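Workshop notebook, February, started after the second cup of coffee

Dye vat, still going

I promised myself I would write this one up properly while it was fresh, and then of course I swept the floor and answered the mail first, so forgive me if the order is a little off. The Predel wool came out of the madder pot last night and it is a lovely thing, warmer than the last lot, somewhere between brick and the inside of a ripe apricot. I am so pleased with it! I kept the pot under 90 the whole way this time (Celsius, for those of you who always ask) and it took far more patience than I usually have in the evening.

The Negash skeins went in beside it and took the color unevenly, with pale patches near the ties. My own fault, I think -- I tied them too tight again. I'll overdye them in weak onion skin and call them heather.

Alum: 200 grams made up in the big enamel pan, and there is a good half of it left under the lid. Please don't pour it out. It is perfectly fine to use again with a little topping up.

Packing for Pekine

The shop at Pekine wants the first parcel before the end of the month, and they have asked for everything to travel in plain cardboard, no plastic sleeves. I am all for it, though I do worry about the moths. Cedar chips in a muslin bag will have to do, one in each parcel, tucked well down so it doesn't mark the top skeins. 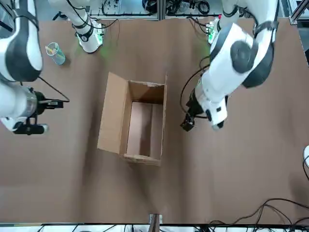 Mokard yarn, first notes

Lot 623, the undyed gray. It feels greasier in the hand than I remember, and the first rinse water went quite yellow, so I gave it 3 long soaks with the mild soap and left it on the rack by the window. It may want another. If you pass by in the afternoon, do turn the skeins over for me, and mind the drip tray, as it fills faster than you'd think.

I'd like to try it in weld first, then a short dip in the indigo for a green -- the soft mossy kind, if the vat cooperates. The vat smelled right this morning but looked a bit sleepy on top, so I fed it and put the blanket back around it.

Still to do: wash the strainers, find the good scale, order more alum, and label the jars from last week before I forget which is which.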